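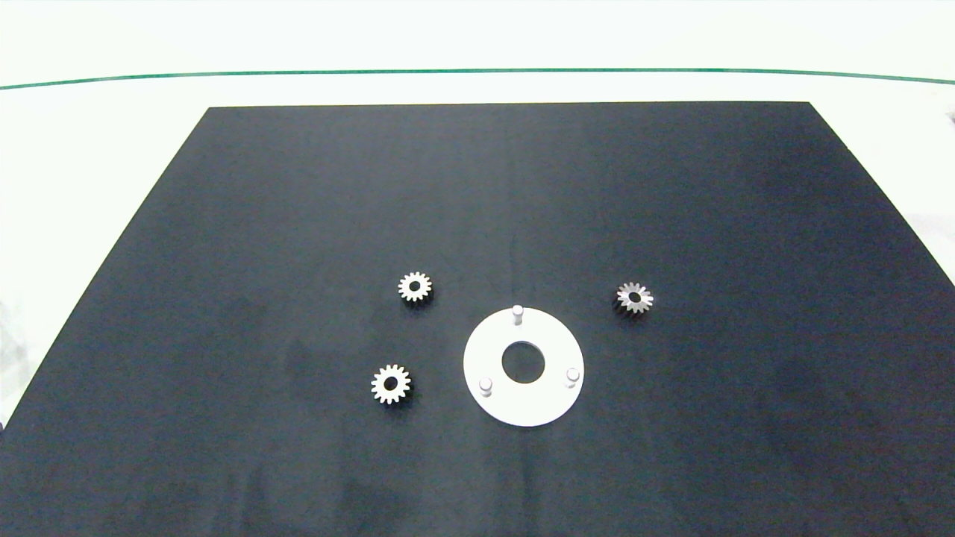
The Gospel of the Three Gears

7 min read

The rulebook for putting three gears on three pins is 47 pages long. Teresa Salgado wrote most of it, and she would like it known that the first draft was longer.

Salgado runs the test room at Barnidel, a small outfit in Brandham that checks whether robots can do what their makers claim. Her standard task looks like something from the toy aisle. A white plate with three upright pins goes on a dark board. Three small gears go on the board near it, two on one side and one on the other. The robot has to pick up each gear and lower it onto a pin. A bored child would be done before you finished explaining it.

Robots are slower, and their owners are more creative. When Salgado started, every lab that ran the task had its own idea of what it was. One team set the gears down in the same spots every time, to the width of a hair, and reported a perfect score. Another counted a gear as placed if it was leaning on the pin. A third, in a paper she keeps pinned over the kettle, threw out any trial in which "the outcome was not representative." The outcomes that were not representative were the ones where the robot dropped something.

"They weren't lying," she says. "They just all had a very warm feeling about their robot."

The rules are meant to cool that feeling down. Start positions come off a printed list, drawn at random before anyone has seen the robot move, and the person who lays out the gears can't be the person who wrote the code. A gear is on when it sits flat against the plate. If it is resting on top of the pin, it is off, however handsome it looks up there. There are 24 trials to a run, and once the first one starts, all of them count, including the one where somebody leans on the table.

Then there is Section 3, which is about the board. I had not thought it possible to have opinions about a board. Section 3 has several. It must be dark and matte, because shiny boards throw glare into the camera, and it must be looked over before each run. Smudges are allowed. Wiping in the middle of a run is banned, after a long quarrel in July with a visiting engineer who wiped only when his robot was losing.

Shadows get two pages. A gear on a dark board drops a soft shadow beside it, and some vision systems will happily reach for the shadow. The early instinct was to flood the table with light until the shadows went away. Salgado struck that out. Factories have shadows, she reasoned, and so do kitchens, and a robot that needs to be lit like a movie star ought to say so on the box.

Not everybody is charmed. At Pfeiffer, a parts maker across town that has sent two machines through the test, the engineers refer to the rulebook as Leviticus. Their complaint is a fair one – a rule for everything rewards people who are good at reading rules. Their first machine scored well and then sulked for a week on the real line, where the parts arrive in a bin and not one of them has read Section 3. Salgado has the complaint in a folder. She has also added a bin test, which runs to 14 pages and which Pfeiffer's second machine has yet to pass.

I watched a morning of runs at Barnidel and can report that it is about as gripping as watching someone else park. The operator reads a line from the list. She sets down a gear, checks it, nudges it, checks it again. She steps back behind a strip of tape and puts her hands in her pockets, as the rulebook requires. Then the arm gets its go, and everyone in the room pretends not to care.

The next edition is due to be tried out at Tarnness, where a second test room will run the same list with different people, and the two sets of scores will be laid side by side. Salgado expects them to disagree. She has left four blank pages at the back.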